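How do you teach a robot to tidy a desk?

Hi, I'm Thảo Ông, and I work with robot arms all day long (yes, it's as fun as it sounds, and yes, sometimes they drop things on my foot). Kids who visit our lab at Clustum always ask me the same question: how does the robot KNOW what to do?

Well, at first it doesn't know anything! A brand-new robot arm is a bit like a puppet with no strings. So we show it. My friend Gitau moves the arms himself, using a set of controls, and the computer remembers every little wiggle along with what the cameras saw. One go from start to finish is called a demonstration. Then we do it again. And again!

For our last project, which we named Kioko, we recorded 104 demonstrations of picking things up. Next the computer looked through all of them and hunted for patterns. When the thing is over here, the arm goes this way. When it's over there, the arm goes that way. Grown-ups call this imitation learning, and imitation just means copying. You did it too, when you learned to wave bye-bye.

But there's a tricky part, and it's the part I like best. Suppose you only ever practiced kicking a ball from one spot on the grass. You'd get really good at that one spot! Then somebody moves the ball and, oops, you miss. Robots have the same trouble. So we wondered what would happen if we kept moving stuff around while we taught them.

We made 2 groups of lessons. In the first group the desk was always set up the same way. In the second group we shuffled everything: pens, scissors, rolls of tape, all of it. Then we let the robot try by itself, with 17 new setups it had never seen before. The robot from the tidy lessons managed 3 of them. The robot from the jumbled lessons managed 14! Same arms, same number of lessons, and a messy desk made the better teacher (please don't tell your parents I said that).

Soft things are still hard, though. A block keeps its shape when you grab it. Cloth squishes and folds and flops, so it looks different every single time, and the robot has to work out where to put its fingers all over again. Deepak and I are working on soft things now, and we still use the jumbled desk. 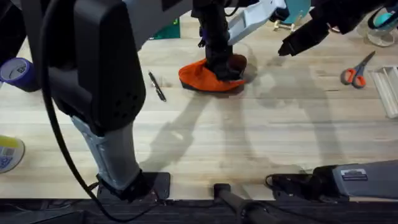 If you want to try this at home, ask a friend to close their eyes and pick up a sock using only your directions. "Left a bit, down, now pinch!" Then move the sock and start over. You'll find out pretty fast how many tiny steps your own hand does without asking you.

Contact us | © Clustum | Back to top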